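Budget advice: gripper first or arm first?
Forum: Small Shop Automation

benchrat12
Posted March 13, 2018

We have $2652 left to spend by June, and the boss has discovered robots. For now it's all simulation, which costs me only my evenings. Two fingers, one gray surface, and nothing between them yet.
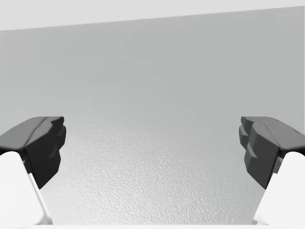

The Zekel gripper would eat $1000 of that. Spare finger pads are $191 a set – I assume they're hand-carved by monks. Do I buy it now or wait until we can afford the arm?
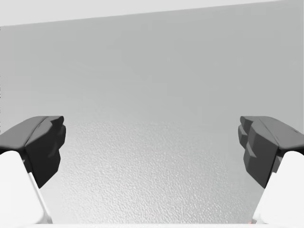
gantrygoat: Wait. A gripper with no arm is a very expensive clothespin.

pallet_sue
Disagree with goat. Peng takes 12 weeks to ship anything. Order the gripper now and keep simulating. I'd do it like so:

1. Get the floor and the camera views settled in the sim before you add parts to it.

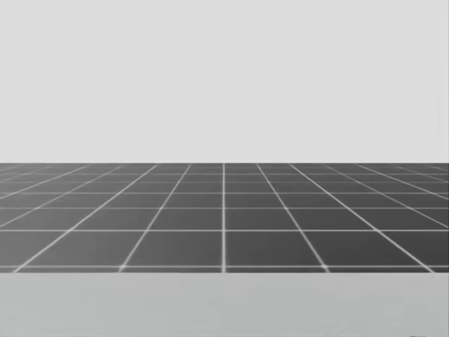
2. Get quotes from both Nirna and Cedusby, and ask each what the cables cost.

gantrygoat
The cables. Oh, the cables. Still say wait.

benchrat12
Cedusby wants roughly a third more than Nirna, cables "to be discussed." Back to the sim tonight.

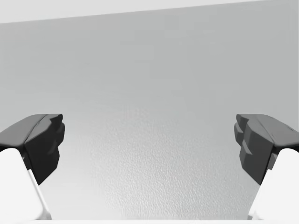

I'm leaning toward one gripper and two sets of pads, then begging for arm money next year. Does anyone know if Zekel takes returns?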